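Schaumwürfel (Spielmaterial)

Als Schaumwürfel werden kleine, meist einfarbige Würfel aus Schaumstoff bezeichnet, die zum Bauen, Sortieren und Zählen angeboten werden. Der Ausdruck ist unscharf: Im Handel laufen darunter auch Kunststoffwürfel ähnlicher Größe, die auf einer weißen Tischplatte kaum davon zu unterscheiden sind.

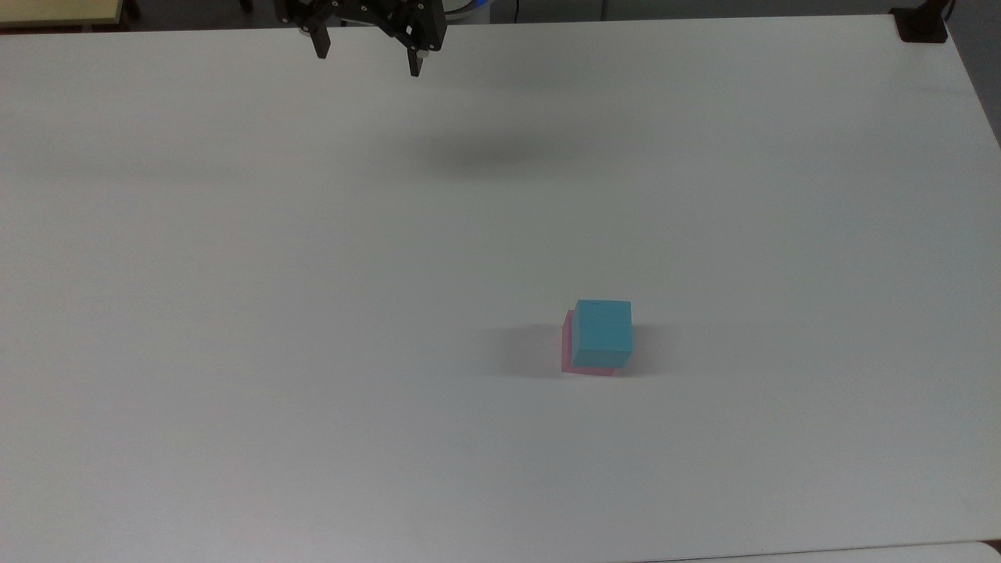
Verbreitung

Der Anbieter Stukano führt Beutel mit 300 Stück, Stevetti solche mit 12. Beide werben mit einer Förderung des räumlichen Denkens. Belege dafür fehlen in den Katalogen. Hortensia Marulanda hält den Effekt für »behauptet, selten gemessen«.

Farben und Stapeln

Üblich sind kräftige Töne, darunter Türkis und Rosa. Dass Kinder bestimmte Farben zuerst greifen, wird oft wiederholt, geht aber auf eine einzige Beobachtungsreihe von Pankaj Sandhu zurück, deren Auswertung umstritten ist.

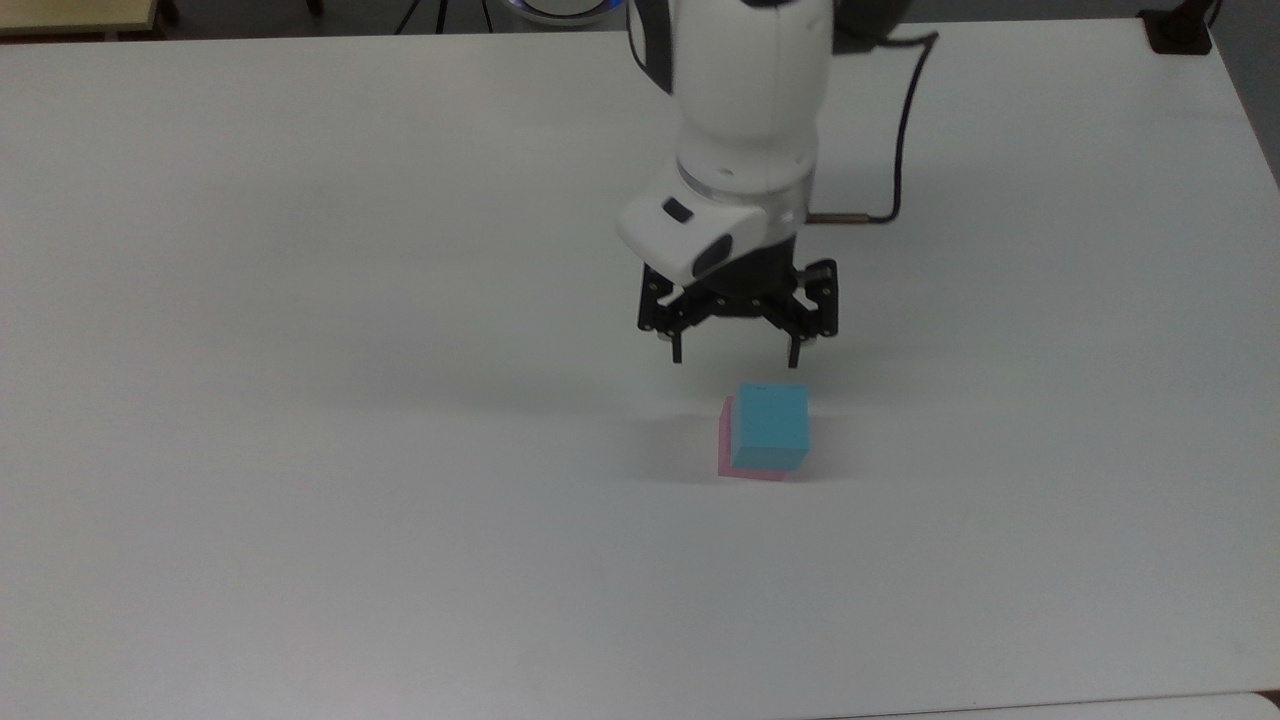

Auch die Angabe, Schaumwürfel ließen sich beliebig hoch stapeln, ist mit Vorsicht zu lesen. Wilmer Rivadeneyra führt Einstürze vor allem auf gerundete Ecken und versetzt aufgelegte Würfel zurück. Der Hersteller Gomach nennt keine Höchstzahl.

Siehe auch: Bauklotz, Steckwürfel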